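Settings, the second year

I have been at Alton for long enough to have run the test benches by hand, and for the last two years I have mostly watched them being run. A few people asked in May what the change has been like, so I am writing it down while I still remember the old way.

We check control panels. A panel comes in with a job sheet, and the sheet says where every knob should be set for each step of the test. You set them, you log the reading, you go to the next step. On the longest sheet we have there are 52 steps. When I started, one person did a whole sheet from beginning to end, usually standing up, with the sheet taped to the shelf at eye level. By the afternoon your thumb hurt. Several of us wore tape on it.

The arm does the turning now. The software that feeds it the job sheets is called Triltell, and before anything goes to the real bench we run the new sheet in simulation. That part is my job. I sit at a screen on the second floor and go through the sheet step by step, looking at the views from near the gripper.
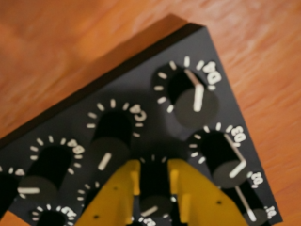
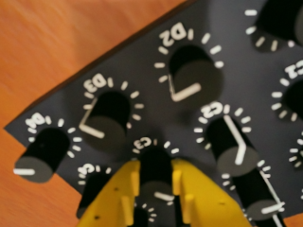
My day used to be measured in panels and now it is measured in sheets. I read a new one twice, load it, and stop at every step where the old hands had written a note in the margin. Most of those notes are about which knob is which. The labels on this panel are upside down from where the gripper comes in, and a tired person will mix up C3 and C4 sooner or later. I did it myself more than once. The arm doesn't read the labels at all, it goes by position, so that kind of mistake has moved to whoever typed in the positions. If I have the panel turned the wrong way in the setup, every step after that is wrong, and it will be wrong very neatly until somebody stops it.

The pay did not change at first. After the first year those of us who had moved to sheet checking got a new job title and a small raise, and the people who stayed on the floor got neither, which caused bad feeling that is still there. I think the floor people have a point. They load the panels, clear the stops and keep the bench clean, and when the arm quits in the middle of a sheet they are the ones who have to know how to finish it by hand. Fewer of them have had the practice. We now do 15 minutes of manual setting at the start of each shift so that the skill doesn't go away completely. It was unpopular for a while and now it is just part of the morning.

What I like: my hands are fine. I can leave at the end of my shift without handing a half-done sheet to the next person and explaining where I was. I have learned to read a log properly.

What I don't like: it is quieter. There used to be four of us in a row at the benches and you talked all day. On the second floor I can go from lunch to closing without saying much to anyone. I also sit too much, and I have put in for one of the desks that goes up and down.

The next thing is the Skuto panels, which have a different layout and a longer sheet. The margin notes for those are in a binder that went missing when we moved the shelves. If anyone from the old evening shift reads this and knows where the green binder is, please leave a comment or call the second floor.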